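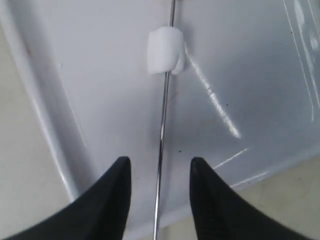
Skewer build moves into its second month at the Skesitz shop

I stopped by the Skesitz shared workshop on a December evening to see what everybody has been talking about at the coffee counter, and I ended up staying until they turned the heat down at 9:30. The robot people have a new job on the bench, and it's a small one: pick up a metal skewer with something soft stuck on it, lift it out of a tray, and set it in a rack.

The soft thing is a puffy little white block. You could do this with your eyes closed. A two-finger gripper has a harder time of it, and I watched for a good hour (with a break for pretzels) and got weirdly invested.

Themis Balaskas started the project in his garage and moved it over to Skesitz when his family wanted the parking space back. He fixes commercial ovens for a living. The idea came from a cookout last summer, when he got stuck turning skewers for the whole block and figured a machine ought to be doing it. The cookout version is a long way off, and he'll tell you so. "Right now I want it to pick up one stick," he told me. "One stick, every time, and then we can talk about fire."

The arm is a secondhand Clastia that the workshop members chipped in for, and the black fingers are on their fourth shape. The first set was too blunt and kept shoving the rod along instead of closing on it. The current ones come to a narrow tip, so they can get down on either side of a thin rod before they squeeze. There's a camera down by the fingers too, and that's the view everyone crowds around on the laptop. It's a funny way to look at a tray, like you're riding along on somebody's wrist.

About that tray. It's white plastic with rounded corners, it's shiny, and it has been the cause of a lot of muttering! The shop lights bounce off it in long bright streaks, and to the software a bright streak and a shiny metal rod look like pretty much the same thing. Twice while I was there the arm headed off with total confidence toward a reflection. Themis has tried turning off the overhead row nearest the bench, but then the folks at the sewing tables can't see what they're doing, so the lights stay on and the software has to learn to deal with it. Someone suggested a dull gray tray from the restaurant supply place. He's thinking about it, but he says a cookout is going to have shiny stuff everywhere and he may as well suffer now.

The software side is a package called Stendomico that one of the members wrote for sorting hardware and has been bending into shape for this. It learns from runs where a person drives the arm by hand. They've recorded 42 of those so far, and they'd like a lot more before they let it loose on anything besides a single skewer. If you want a turn at the controls, they'll let you have one. I took one. I knocked the skewer clean out of the tray and across the bench, and they saved the run anyway, under a folder name I won't repeat here.

Of the 16 tries I watched it make by itself, I'd call nine good pickups. A few more got the skewer up and then let it swing around sideways, with the block end drooping, and there was some debate at the table over whether those should count. (I say no. You'd lose your dinner.) The trouble seems to be where it grabs. Too far down the rod and the whole thing tips, too close to the block and the fingers smush it.

Money is the other thing. The group has asked Tsakiris, the kitchen equipment shop over on the main road, to go in on a better wrist joint, and the answer was a yes for part of it. The full bill is $3,000, so there's a jar by the door and a sign-up sheet for a chili night in the new year. I've had Themis's chili. Go to the chili night.

Next on the list is two skewers in the tray at once, lying crossed over each other, and after that the rack gets moved somewhere the arm isn't expecting. The bench is at the back left, past the drill press, and someone's usually on it from 6:30 in the evening. Bring your own safety glasses if you have them, the loaner pairs are pretty scratched up, and park on the side street because the lot is still half dug up for the drain work.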